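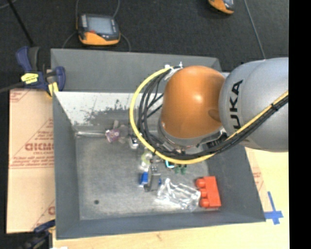

How long should dried beans soak before cooking? Eight hours in plenty of cold water is enough for most of them, and chickpeas like to have twelve.

Last updated in June
Reading time: 3 minutes

I learned to cook beans from my aunt, who never measured anything. When I moved to Flandgate I had to learn again with a scale, and now I write the amounts down. This page explains the way I make a big pot for the week. It uses one bag of beans, and it gives enough for four dinners for two people.

What you need

562 grams of dried beans (the bag from the Haque grocery has this strange weight, but 500 grams is also fine)
A large bowl
A heavy pot with a lid
Salt
One onion, cut in half
Two bay leaves

Sorting and washing

Pour the beans on a light-colored plate, one handful at a time, and look for small stones and broken pieces. I find a stone maybe in every third bag. Then wash the beans in a strainer until the water runs clear.

Soaking

Put the beans in the bowl and cover them with cold water. The water must stand at least three fingers above them, for they will grow to double size. Add one tablespoon of salt and stir. Many people told me that salt makes the skin hard, and I believed it for years. I tried it both ways on the same evening, and the salted beans had softer skins and fewer of them were broken.

If your kitchen is very warm, put the bowl in the refrigerator. One summer I left mine on the counter from morning until late night, and there was foam on the water and a sour smell. I threw them away.

When you forget to soak, boil the beans for two minutes, turn off the heat, and leave them covered for one hour. The result is good – only a little less even.

Cooking

Pour out the soaking water and rinse. Put the beans in the pot with fresh water, two fingers above the beans this time. Add the onion and the bay leaves. Bring to a strong boil and keep it so for 11 minutes. Please do not skip this with red kidney beans. They contain something that can make you quite sick if they are only warmed slowly, and for the same reason I do not start them in a slow cooker.

After that, turn the heat low so the water moves only a little. Put the lid on, but leave a small opening. Black beans need one hour, kidney beans a bit more, and chickpeas can take nearly two. Old beans take longer, and very old ones stay hard no matter what you do.

Begin to taste after 45 minutes. Take five beans from different places in the pot, and if all five are creamy inside, they are ready. Add salt now, one teaspoon and then more to your taste. Tomatoes, lemon or vinegar should wait until this moment too, as they stop the beans from getting soft.

Keeping

Let the beans cool in their own liquid, but not longer than two hours outside of the refrigerator. They keep four days in a closed box. For the freezer I use small bags with some of the liquid, pressed flat. My friend Mitali Sultana freezes hers in muffin pans and then moves the blocks to one big bag, and I think her way is better for people who live alone.

Save the rest of the liquid for soup. From chickpeas it is especially good, and a cup of it can replace the water in bread dough.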